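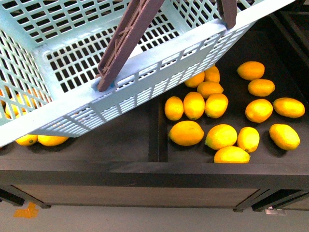
I got to Osstead at six in the morning, which I'd been warned was the only sensible time to see the place working. By seven the orders start coming in and people stop having time to talk to you! Watent runs it as a picking site for online groceries (no shoppers, just aisles of bins and a lot of gray floor), and they open it up to visitors a couple of times a year. I'd been trying to get on the list since December.

There are 183 people on the payroll and 3,549 different products, and the bit I wanted to see was fresh produce. Boxes and cans are old news. Fruit is where it gets fiddly, and fruit is what the robots at Osstead have been learning for the past year. You stand at the end of the aisle behind a yellow line and watch them do lemons, and I could have stayed there all morning, to be frank. It's slow. Slower than me, and I'm a dreadful shopper.

What surprised me was how much of the tour was about baskets. Our guide had picked produce by hand for years before moving over to what they call the floor desk, and she said her back noticed the difference within a month. She used to bend and lift all shift. Now she walks the aisle, checks what's been picked, pulls anything bruised and sorts out the hiccups when a machine stops and waits for a person. She misses the chatter, though. Pickers used to work side by side, and the floor desk is one person per aisle with a headset -- she said she'd asked for the breaks to be lined up again so people could at least have coffee together. They got that in the spring.

Pay came up too, because somebody in our group asked straight out. Floor desk work is one grade above picking, but you have to pass the training first, and the training is 20 hours, partly on your own time. Not everyone was thrilled with that, and I can see why. A few of the older hands went over to the Leckie depot to keep picking the old way.

There was a good long argument in our group about fingers, of all things. The ones at Osstead are plain brown pieces, one straight and one bent, and the crew fixes small things themselves with whatever's in the drawer. I liked that a lot. At Plirley (I went there last year) you had to log a ticket and wait for a technician, and everyone just stood about.
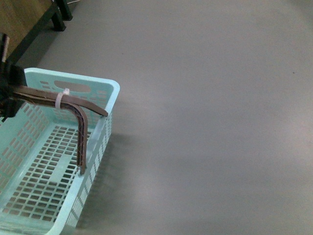

Getting there and signing up

The visit takes 2 hours and it's free, but you need closed shoes and you'll be on your feet the whole time. Parking is behind the main building. Take the second entrance, the first one is trucks only -- I found that out the awkward way, with a delivery driver waving at me. Coffee is from a machine and it's fine. Bring a sweater, the produce side is chilly even in summer, and ask about the training when you get to the floor desk. They were happy to talk about it with us.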